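Jelludix Roll-Up Chess Set, Club Size

Product code 1446
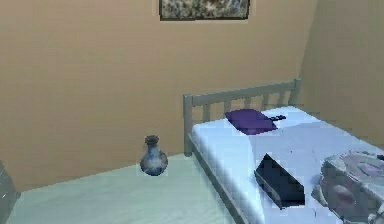
The club size set is made for junior sections, school teams and anyone who has to carry a lot of boards to a match. It comes with a roll-up vinyl board, 32 plastic pieces, two spare queens and a drawstring bag for the pieces. The board has letters and numbers printed along all four sides, so juniors can write down their moves from either end.

The pieces are weighted and have felt bases. They are a plain Staunton pattern with a king 95 mm tall, and the squares are 55 mm across. Replacement pieces can be bought singly if you lose one.

What you get
Vinyl board, green and cream
32 weighted pieces, black and ivory
2 spare queens
Drawstring bag

Ordering for clubs and schools
Sets are sold singly or in cartons of 30. Carton orders are sent from our Florport warehouse and usually take three to five working days. If you need more than 100 sets for a congress, please ring first, as we may have to send them in two deliveries. Clocks are not included. The Cundano digital clock is sold separately and fits in the same carry case.

Care
Wipe the board with a damp cloth and a little washing-up liquid. A new board may curl at the corners. Roll it the other way for a few minutes, or leave it flat under some books overnight. Do not iron it.

Customer comments
"We bought a carton in May for the county under 11s and used them at three matches. The boards lie flat now. One bishop came with its felt missing and a new one was sent out." Khanyisile Van der Merwe

"Good size for the tables in our hall. The bag could do with a thicker cord." Rhys Kingi

Changes to this product
From 15 July 2022 the bag is black instead of navy. Board and pieces are the same as before, so old and new sets can be mixed. The Jurčo wooden set is no longer stocked, but we still have spare pawns and knights for it.

Returns
Unused sets can be sent back within 30 days. Please include your order number.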